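Subject: Re: Flaslow teardown kit, worth it for a small shop?
Date: 18/01/2018

Mansilla wrote:
> Has anyone on the list run the Flaslow kit on desktop towers?
> Sernitia quoted us for one arm with fixtures. We do around 700
> machines a year and I can't tell if it suits mixed models.

We have it on loan from Sernitia and have been trying it on Dell towers. The arm, gripper and controller software (Pulley) come as one package. You supply the bench. The fixture plate is 3D-printed, and they send you the files, so a cracked holder is easy to replace.

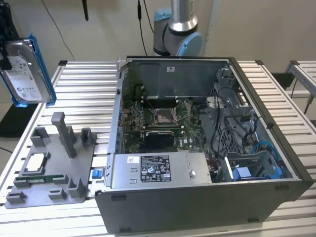 Hard drive in the gripper, still in its blue caddy. Memory stick on the fixture at left.

Setup took us six days, mostly teaching positions. Each new case model needs its own program, and that is the main cost for a shop like yours. Pulley stores up to 100 programs, more than we will ever use.

Drives are the part I would look at closely. The case has to lie on its side with the panel off, and loose cables near the cage need to be clear of the path. 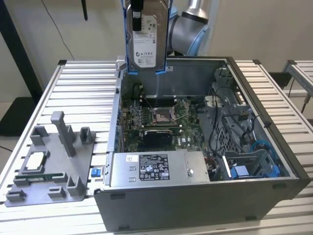
The fingers hold a drive by its two side edges, so you need room on both sides when you write the approach. Leave yourself extra height over the power supply too. Support answered our questions on this within a day.

If you mostly see five or fewer models, I would ask for a loan unit. For a wider mix I would wait for the August release.

Domingo Painemal

Contact the list owner | Copyright 2018 | Back to top
This site uses cookies. By continuing to browse the archive you accept their use.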